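Dollitia Community Help
Home > Automation > Cells and machines > Vision
Pick cell misses on frosted bins, fine on everything else
Posted Sep 15, 2026 in Vision
3 replies

beltline_nights

Hi all. Small pick cell at our Beltosdale site, one Pelkonen arm, two-finger gripper, Noterach controller, one fixed camera on a bracket at the side of the table. Parts come in mixed containers. Solid colored ones are fine all day. Frosted see-through ones, not fine. Arm goes in, stops short, backs out, fault 714 (no valid grasp). Retry sometimes clears it, sometimes three in a row and then it parks and waits for somebody.

What I've done so far:
cleaned the lens
swapped the camera cable with the spare
re-ran the hand-eye calibration twice, passes both times
slowed the approach down to 40 percent, no change
restarted everything, obviously

Log from last shift says 1228 attempts and the faults are nearly all on the frosted stuff. Day shift says its worse in the afternoon but day shift says that about everything. There is a row of bright lights behind the cell, other side from the camera. Exposure is on auto, it was like that when I got here.

Not looking to buy another camera. Is there a setting or do I have to redo the mount? I'm on again tonight so anything I can try in a couple hours is great.

tote_wrangler

Calibration. It's always calibration. Run the full board routine, not the quick one, cold start, and do it with the gripper you really use. Also check your firmware, old Noterach builds had trouble with this kind of thing. If that doesnt do it call the integrator.

(1 person found this helpful)

shim_and_pray

Wouldn't spend the night on calibration. If it was off you'd be missing on the solid bins too, and you said those are good. Had close to the same setup, same fault. Two things going on I think.

First one, exposure. Auto looks at the whole view. Bright lights behind a frosted wall and the wall glows, so auto pulls everything down and then the part behind it is just a gray smudge. Set it by hand. Put the worst bin in place, bright lights on, worst part in it. Bring exposure up till you can make out the part edge on the live view, ignore the background blowing out, you don't need the background. Save as its own recipe. Don't overwrite the one for solid bins!! I did that and lost a morning.

Second, where the bin sits. A side camera looking THROUGH a cloudy wall gets you next to nothing, doesn't matter how good the camera is. Hazy plastic is ok if the part is pressed right up on it. An inch or two back and the outline goes. The controller then finds some curved edge, fold, reflection, whatever, calls it a part, tries it, 714.

So raise the bracket and tip it down so it looks over the rim. Order I'd do it:

1. Lock out the cell. Yes even for a bracket.
2. Mark the old bracket position with a paint pen so you can go back.
3. Raise it until you see over the near rim with the tallest bin on the table. Tallest, not the usual one.
4. Tighten, then push on it. If it moves at all it will move by Friday.
5. NOW do calibration, full one, tote_wrangler is right about that part. Any bracket move kills the old numbers.
6. Put bin stops on the table. Flat bar and two clamps is enough to start. Ours were sliding toward the camera a bit every swap and ending up way too close.
7. Run 7 or so bins by hand-feed at slow speed before you let it go.

If you can kill or cover whichever light is directly behind, do that before any of it. We hung a sheet of black foam board behind the cell, cost nothing, helped more than the exposure did.

Also look for loose flaps or tape on bin rims. Anything hanging down in view is an edge, and it loves edges.

(6 people found this helpful)

beltline_nights

OK did most of this. Foam board first, then exposure, then the bracket. Ran out of time for proper stops so its a clamp and a piece of angle for now. Still get a 714 here and there but it clears on the first retry and it hasn't parked on me since. Solid bins same as before, kept those on the old exposure.

Afternoon thing might be real btw, the dock door is on that side and it gets opened a lot after lunch. Will ask for a curtain, expect to get one in November at this rate.

tote_wrangler, firmware was already current. Full calibration took a while, fine, done.

One thing I still don't have right is the orange side. Whatever is tall and shiny next to the bin throws a glare up high and I get a false edge along it.
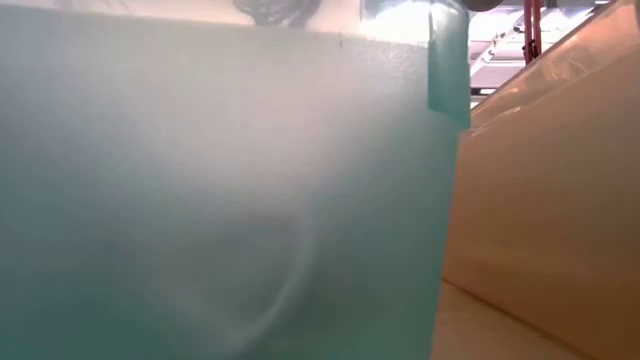 Tried masking that part of the view in the recipe and it helps but then I lose parts that land near the wall. Going to try matte tape on it tomorrow night, and if anybody has a mask shape that worked for them post it pls.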